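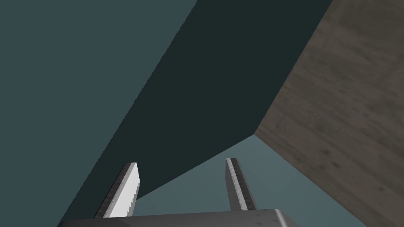
Travel albums: colors go flat after upload
Opened by Augustina Ametepe, September
Status: waiting on customer

I have four travel albums on Nerkow and every picture in them has lost color since the September update. The sea at Tirnby was green and it now looks like dishwater. The first reply I got blamed my exposure, and I don't buy it. Brightness comes through fine. It's strong color that goes. Boats, painted doors, the market cloths. I exported everything at quality 85, same as last year, and last year's posts looked right until this month.

Gifty Adjei, support, 9:40
Thank you for the details, Augustina. Please clear your browser cache and load the albums again. If you use the Nemon theme, please also switch off "Soft page" under Appearance, as it puts a light wash over pictures.

Augustina Ametepe, 10:15
Cleared the cache. No change. Tried a second browser that has never been near my blog. No change. I do use Nemon, and "Soft page" was already off. I turned it on and off again just so you can't ask me to. I also downloaded one of the ferry pictures from the album and opened it next to my original. The downloaded file is the dull one, with no theme anywhere near it. So I don't see how Appearance comes into it.

Gifty Adjei, 11:05
That helps, thank you. Can you tell me which color profile you export with? Large color profiles can look muted if the viewer doesn't read them. We recommend sRGB for all uploads.

Augustina Ametepe, 11:30
Adobe RGB, because your own help page said for years that it would be converted on upload. Does it still say that? I looked and the paragraph is gone. The ferry file I downloaded has no profile in it at all, my original does. To me that reads as the profile being thrown away and the conversion never happening. I'd like a yes or no on that before I re-export 300 pictures.

Tests so far, so they don't get asked for again:
Ferry at the Tirnby jetty, Adobe RGB, uploaded today: dull
Same file, sRGB, uploaded today: matches my original
Same file, Adobe RGB, uploaded through the Nartey phone app: dull
Old post from last year, not touched: dull in the album, fine in the emailed newsletter

Gifty Adjei, 2:20
I've passed your tests to the image team. They confirm the profile is being removed when display copies are made. Older posts are affected because those copies were rebuilt this month. Your originals are stored unchanged. A fix is planned, and albums should correct themselves afterward with no new uploads.

Augustina Ametepe, 2:50
"Should" is doing a lot of work there. Cache and theme were supposed to fix it this morning too. Please rebuild one album first, the Tirnby one, and let me compare it before you run it on the other three. And put the help page paragraph back, or say plainly that it no longer applies. I'm leaving this open.

Gifty Adjei, 3:10
Understood. Tirnby will go first. I'll post here when it's ready to check.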